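Trididano Fold – data card

Version 9. Recorded in August in the Hunder shared workshop.

Contents
304 episodes of two-handed garment folding, recorded with a pair of hand-held grippers. Each episode is one garment on a white surface. Shorts are labeled by type only, and printed logos are not masked.

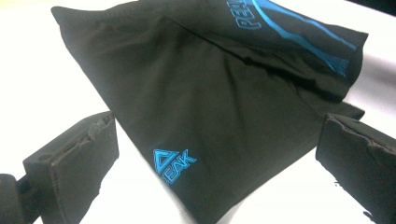 Vestergaard asked on the tracker for fabric weight as a separate field. It would help in sorting grasp failures on thin synthetics from failures on cotton.

The field is planned for version 10 – existing episodes will get it where the garment is still on hand.

Layout
One folder per episode, left and right streams stored separately. Timestamps come from the Bukard logger.
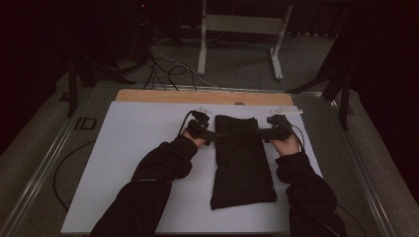 Streams are aligned at load time, and the raw files are left as recorded. Run the check script before training – it lists episodes with a missing stream.

Known issues
Episode 1198 is a numbering error and should be skipped.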